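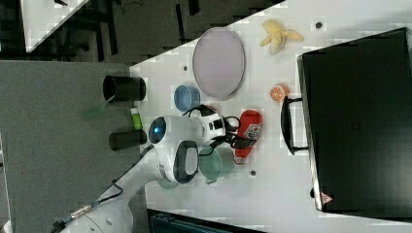 Figure 3. Household objects on a white tabletop, among them a red ketchup bottle.

4.2 Where the sauce lives

Of all the questions we put to the 96 households who so kindly let us into their kitchens in Estlow, the one that set people talking longest was a very small one: where do you keep the ketchup? We had expected a quick answer and a move to the next page, but Ekua Tsikata, who carried out most of the visits, often came back with several sheets of notes on this alone.

The families fell broadly into two camps. Those who kept sauces in the fridge tended to speak of safety and of what the label told them, while those who left them out (Figure 3) spoke much more of people - of a father who liked his chips hot and his sauce at room temperature, or of children who could help themselves without asking. One grandmother told us, with great feeling, that a table with nothing on it looked as though no one was expected.

We were struck by how closely this echoes what Laryea and Bonsu found in their earlier work on shared meals in Rornov, where things left out between meals were read as a kind of welcome. Our own visits took place in April, mostly at teatime, and it may well be that colder months would give a different picture. We also noticed that couples did not always agree with one another, and in those homes the bottle seemed to travel back and forth a good deal - a point we take up again in Section 5.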